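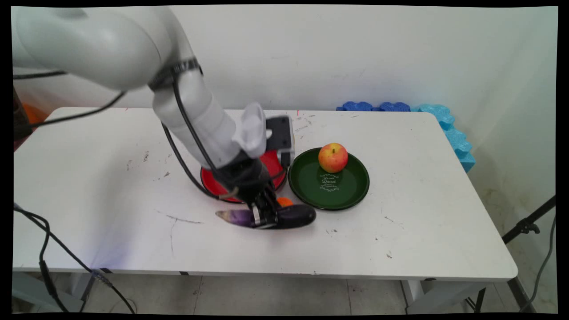

Budgeting for a second robot arm: what should be included?
Posted June 2019 in Equipment and Purchasing
Print this page | E-mail this page

Our institute wishes to acquire a second arm for trials in handling fruit and vegetables. The supplier, Stadorell, has quoted for the arm and controller only. The finance office requires one figure covering the first 2 years of use. Which further items should be allowed for, and is it prudent to order the gripper separately?
Nalia

Josiane Cordier
The quotation should be extended to cover the gripper, the wrist camera and its mounting, spare cables and straps, and a table of adequate stiffness. Cables are frequently omitted and are the first part to wear. We set aside 1000 euros a year for cables and replacement fingers, and spent nearly all of it. A separate gripper order is acceptable provided that the supplier confirms in writing that the flange and connector match. Please also ask whether the 48 volt supply is included. In our case it was invoiced later.
Produce should appear as a running cost. Aubergines bruise under repeated gripping and must be replaced often. Plates and other props are a trifling sum.

Giáp
Get 2 quotes. Ours from Plollon was cheaper but training was extra.

Amos Haverford
I concur with the first reply. Delivery, installation and the safety assessment should be shown as separate lines, as they may fall under a different budget. Orders placed after October may not be delivered within the financial year.

Comments
Nalia: Thank you. The power supply was indeed missing from our quotation.
Giáp: Did they charge for the flange adaptor?
Nalia: Yes, as a separate item.

This site uses cookies to remember your settings. By continuing to use it you accept our cookie policy.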